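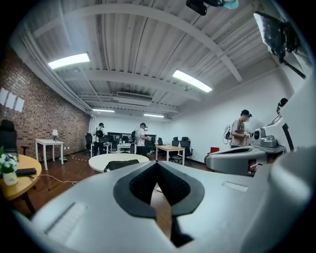
View over the top of the handheld gripper, V notch in the middle, three people working further back in the room.

1/ Notes on the Drustus handheld gripper kit, the two-hand version. We pay for it, Briltel is the reseller, no discount. I used it on and off from June.

2/ What you get: two handheld grippers, backpack compute, head unit, charger, a hard case with foam that fits badly. Price through Briltel was $1868 per set before tax. Spare finger pads are extra.

3/ Body shell is light gray plastic, rounded, with a ribbed panel on the side. The ribs matter. I could hold it with sweaty hands for a full session and it did not rotate on me.

4/ The notch is lined with black rubber padding. Good on cups, bottle necks, cable bundles. Poor on anything thin and flat. A credit card on a tabletop took me 21 tries before I got one clean lift.

5/ Weight is the main complaint. Fine for short tasks. After 80 minutes my wrist was done and the recordings showed it, lots of small jitter on approach.

6/ Tracking. Held up in a mixed room with ceiling lights and plain white walls, which I expected to be the bad case. Lost lock twice, both times when I turned to face a blank wall up close. Recovered when I backed off. Brick helps.

7/ Sync between left and right hands is good. I clapped the fingers together at the start of every session and compared the logs. Offset stayed within one sample at the default rate.

8/ Software is Ukuvura, subscription after the first year. Export works. The review tool is slow once a project goes past around 1000 episodes, and filtering by operator reloads the whole list every time. Ticket open, no fix yet.

9/ Compared with the Kelemen kit: Kelemen is lighter and has the better trigger. Drustus has the better tracking and you can swap pads without tools. Kelemen pads are glued.

10/ Battery: one pack gets through a morning. Swapping means a full restart and recalibration. Buy a second backpack unit if you run shifts, or plan the break for the swap.

11/ Would I order more? Two more sets, yes, if Briltel includes pads. For a single operator doing light tabletop work I would take the Kelemen.

12/ Firmware question from the replies: I'm on the version it shipped with. The update is downloaded and I'll install it between projects.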